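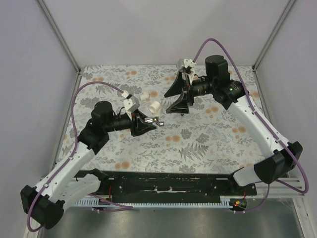 Ferns at Work: the mat gallery

Search this gallery
Search
Enter keywords

Gray ferns, gray leaves, gray sprigs, white background, and then a scattering of round orange flowers for anyone who was starting to nod off. Kimie Takeda picked the pattern in July. The rest of us had asked for plain, and we were given a fair hearing that lasted as long as it took her to find her wallet.

The big frond
Near the lower middle of the mat, and the largest thing growing in the building. Shinji Sugawara says it's a fern. Jhonatan Alvarado says it's a feather with ambitions. Both have been asked to drop it.

The orange corner
A cluster of the flowers sits down toward the lower left of the frond. I think they're the best part of the design, and I would have liked a few more of them and a few less sprigs. Yuto Kaneko calls the shade "soup."

The walls
Pale gray at the back, pale gray on the left and, in a daring break from tradition, pale gray on the right. With walls like these a floor can get away with a lot. Haruto Aoki wanted to carry the leaves up the back one as well. We told him we'd think about it, and we have been thinking about it ever since.

The runners-up
Katayama had a blue check that looked fine in the catalog and made Yuto seasick in person. Barnell sent 14 swatches, 6 of them beige, each beige with its own name. There was also a lemon print from Grukimell that Kimie held up for a second and put back without a word. I still think about the lemons.

Care and feeding
A damp cloth along the pattern, a dry one after. Crumbs vanish nicely among the gray leaves, so wipe the mat even when it looks clean. Please don't roll it with the print facing in, and please stop watering jokes. There have been 16 and I laughed at the first.

Posted by Skukari, 2020-08-09
Filed under: floors, ferns, arguments we lost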